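4.3 Enseñar una tarea por guiado manual o por mando remoto (Firnoteo, controlador Wetton) 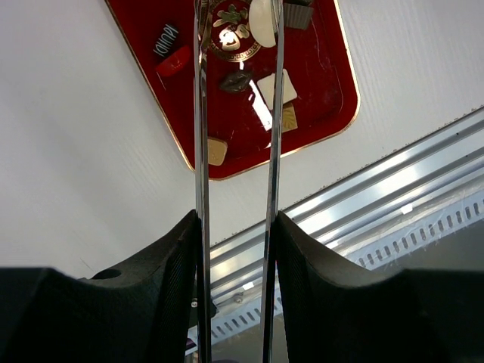 Antes de grabar

1. Coloque la bandeja en la mesa y separe las piezas. Si dos se tocan, el brazo tenderá a arrastrar ambas, por muchas demostraciones que grabe.

2. Compruebe que los dos dedos de la pinza se ven en la cámara de muñeca. Una bandeja roja y brillante devuelve reflejos blancos alargados; mueva la lámpara hasta que ninguno caiga sobre la pieza que va a coger.

Nota: el folleto comercial de Gritard afirma que bastan 5 demostraciones. No cuente con ello. En nuestro banco, con piezas pequeñas de formas distintas, necesitamos 70 para que el agarre fuera pasable, y una pieza roja sobre fondo rojo siguió dando problemas.

Grabación

3. Elija el modo en el menú Enseñar: «A mano» o «Remoto». No mezcle los dos en una misma sesión. El programa lo permite, pero las trayectorias salen peores.

4. En modo A mano, sujete el brazo por encima de la muñeca, nunca por los dedos. Son largos y estrechos, y cualquier presión lateral queda registrada como si formara parte de la tarea.

5. En modo Remoto, baje la velocidad al mínimo y acerque la pinza en vertical. El mando Harries no transmite fuerza — el manual del fabricante habla de «tacto natural», y cada cual juzgará — así que vigile el contacto por la imagen.

6. Cierre la pinza, levante, deposite y pulse Fin. Descarte toda toma en la que haya dudado a medio camino.

Precaución: no acerque las manos a la pinza mientras el brazo esté habilitado, aunque el indicador marque «en espera».

Comprobación

7. Reproduzca la última toma sin piezas. Si aparece el error 433, repita la calibración de la muñeca. Si aparece el 1,189, reinicie el controlador; la ayuda en pantalla propone otras soluciones que no nos han servido.

8. Cambie la orientación de la bandeja y repita la prueba. El porcentaje de «confianza» que muestra la pantalla mide el parecido con lo grabado y dice poco sobre si la pieza llegará a su sitio.

9. Guarde la sesión con un nombre nuevo. La opción Sobrescribir no pide confirmación.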